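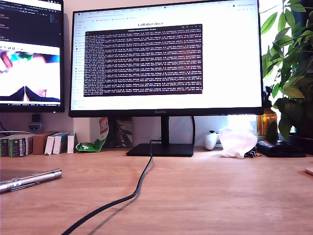 **Trade visits / Watchmaking**

The Viltari case and bracelet works opened its doors to retailers and repairers on Fri 16 January. I joined the morning group, led by Rajeshwari Varma, who runs bracelet assembly. The visit covered stamping, machining, finishing and water testing. Dial work is done at another site and was left out.

Cases start as bars of 316L stainless steel. Blanks are stamped in stages and annealed between strikes to relieve the metal. A simple round case takes two strikes. The cushion case made for the Jovari line takes six, as the lugs and the shoulder are formed separately. Stamped blanks then go to a five-axis mill for the movement seat, crown tube hole and caseback thread. Tool offsets are checked at the start of each shift and again after any insert change.

Bracelet links are cut from drawn profile. The outer links are brushed lengthwise before assembly, and the center links are polished on felt wheels. Varma showed us a reject tray: most of the parts in it had rounded edges where brushed and polished surfaces meet. Links are joined with screws on the Jovari bracelet and with split pins on the cheaper Monti. Screws get a low-strength threadlocker. Repairers in the group asked about heat for removal, and the answer was a warm plate, never a flame.
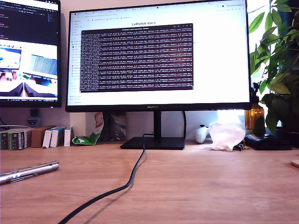
*Photo: Sveva Lombardi*

Clasps are bought in from Durkex and fitted on site. Each one is opened and closed by hand, then a sample from every batch goes on a cycling rig. The current clasp has a fold-over safety catch and a micro-adjustment with a travel of 10 mm. An earlier version wore at the catch lip, and replacement lips are still stocked for service.

Water testing is in two steps. Every finished case gets a dry air test at low pressure, which measures how far the case deflects. Sport models then go in the wet tank at the pressure for their rating. After that they sit on a heated plate, a drop of cool water is placed on the crystal, and the inspector looks for condensation underneath. Gaskets are nitrile, greased with silicone before fitting.

Finishing was the longest stop. The polishing room has over 50 wheels in store, sorted by grit and by the alloy they have touched. Wheels used on gold are never used on steel. Dust from the gold benches is collected separately and sent for refining.

Spare links and clasp parts for the Monti can be ordered direct by registered repairers. Jovari screws are sold only in sets. Case dimensions and gasket sizes are on the service sheet handed out at the door; the torque figures for the caseback were missing from my copy and have been requested.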